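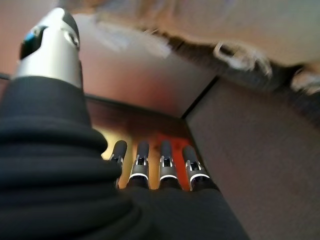

# Overhead first: fitting out the workroom at Kikel

*2019-07-31*

The workroom at Kikel was refitted from the top down. The fit-out lead, who asked to be identified by job only, said the order of work was the first thing settled and the last thing anyone argued over.

"Everyone wants to talk about benches," the lead said. "Benches move. A ceiling doesn't, at least not on our budget. So we drew the ceiling first and let the floor plan follow it."

The old room had been lit by fixtures hung in line with the walls. The benches stood at an angle to them, and a person working with their back to the door threw a shadow over the job. Kikel compared two layouts on paper, one by Altura and one by Rind. Altura's kept the fixtures in their original rows. Rind's turned them to match the benches and was picked for that reason.

"It cost us two extra days of wiring," the lead said. "I would pay for that again."

The finish was a separate question. The room had been a strong cream color, and parts checked for surface marks looked different there than they did in the hallway. The lead asked for a pale, flat paint with no sheen.

"Gloss overhead gives you a bright spot on anything polished. You tilt the part and the spot moves, and you can't tell a scratch from a reflection. Flat paint cuts that down. It doesn't remove it — you still get highlights on bare metal, and you learn where they fall."

The target at bench height was 600 lux, measured with the blinds down. The first reading came in under that at the far end, and one fixture was moved closer to the wall. The total for paint, fixtures and labor was roughly $2,000, with the wiring billed separately.

Asked what was done badly, the lead named the switches. All the fixtures are on one circuit, so the room is either fully lit or dark.

"Some work wants less light. Right now people pull the blinds and put up with it. Splitting the circuit is on the list for November."

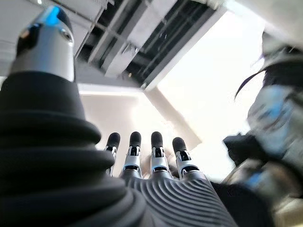
## Storage and floor

Storage came from Wudow, as open shelving with adjustable uprights. Doors were left off to keep the aisle clear. The lead would have liked deeper shelves, but the deeper model blocked a wall outlet.

The floor was cleaned and sealed, and nothing else was done to it. "It's a floor," the lead said. "It was level when we checked."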